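My mother kept her recipes in a cookie tin, and when she moved to the smaller apartment in May she gave the tin to me. Inside were 156 cards and pieces of paper. I counted them because I wanted to copy everything into one notebook and I needed to know which notebook to buy. The one I liked, a Plillura with gray covers, has only 106 pages, so I decided to write small.

The first problem is the measures. My mother writes "a glass of flour" and she means a certain glass, the one with a thick bottom that my brother broke when we were children. I called her and she said, "Use a normal glass." We tried three glasses from my kitchen over the phone, me describing the height with my fingers, which she could not see. In the end I made the almond cake with each of them. The middle glass was the closest, but the cake was still more dry than I remember.

The second problem is the names. Many cards say only who gave the recipe. There is "Rice of Giuliana Valderrama" and there is "The other rice of Giuliana Valderrama," and they are the same rice, except that the second has 100 grams more of butter. I never met this woman. She lived on the floor below us before I was born, and my mother speaks of her with great respect, I think for the butter.
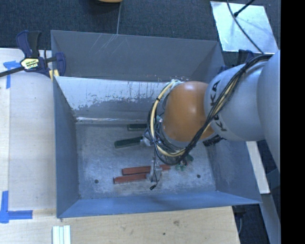

Issue 12

I write in the evening, after the dishes, and I do four or five cards if the handwriting is good. The cards of my grandmother are slower. She used a pencil, and she joined words together when she was in a hurry, so for a long time I believed there was a spice called "saltandalittle." On some of them the fat from the kitchen has made the paper transparent, and I must hold it against the lamp.

My old coworker Ulises Mosquera told me to scan them and be finished. I did scan a few. But when I copy by hand I notice things, for example that she changed the oven temperature two times on the bread card, with different pencils, and then returned to the first number. On a screen I think I would have passed over it.

I have arrived at the soups now. There are many, and almost all begin with the same onion. I asked my mother if I could write the onion part only one time, on its own page, and in the soups put "see onion." She did not like this idea. She said that a person who is hungry does not want to turn pages — so I am writing the onion again every time.

If somebody knows what "flour of the blue bag" could be, please write me. My mother says the bag was blue.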